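3.2 Bed-making practice in the guest rooms

Bed-making takes up a larger share of the working shift than any other single task in small guest houses, yet it is seldom treated separately from general room cleaning. Earlier work by our group at the Bornari training centre (Jin and Duan) recorded only the total time per room. The present section considers the bed alone, and in particular the stage between stripping and final tucking, when loose linen lies on the mattress and has not yet been squared to its edges.

The Skokthorpe study covered 27 rooms over one season, beginning in June. A total of 153 beds were made by staff following their usual order of work, and no instruction was given as to method. Each bed was dressed in plain white linen from the same supplier, Ullix, so that differences in cloth would not affect the results. Staff were asked to leave any items already in the room where they would normally leave them, including items set down on the bed itself.

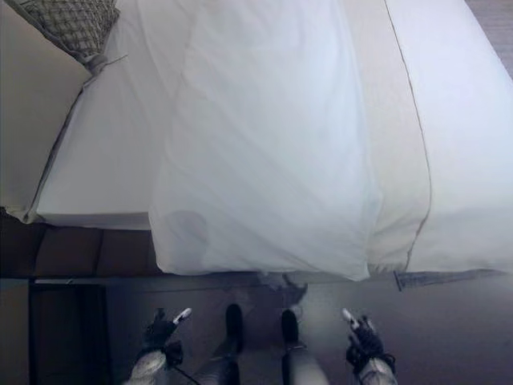 Figure 3. White bedding during making, with part of the linen gathered in the middle of the bed and a woven item at its edge.

Two patterns of work were identified. In the first, the cover was spread fully before any corner was tucked, and the worker then moved once round the bed. In the second, one side was finished before the rest of the cloth was drawn across. The second pattern was more common where the bed stood close to a wall or a piece of furniture, as the worker could not pass freely along both sides. Fu and Cai reported a similar preference in their study of the Jiang hostel rooms, although the beds there were narrower and the covers lighter.

Creasing was assessed by eye once the bed was complete, using the three-point scale given in Section 2. Creases that ran diagonally from a gathered fold were the most difficult to remove by hand smoothing and often remained visible after tucking. Lifting the cloth and laying it down again gave a better result, but added to the time taken. Overhang at the foot and sides was noted separately. An uneven hem was usually corrected only when the worker stepped back from the bed, and in almost 27 cases it was not corrected at all.

Items left on the bed require separate mention. Several workers placed a basket or folded towels on the mattress while handling the linen and moved them more than once before the bed was finished. Cuiping Yin, who supervised the room visits, recommended that a chair or low cabinet be used for this purpose wherever the room allowed it. The effect of this change on working time is examined in Section 4.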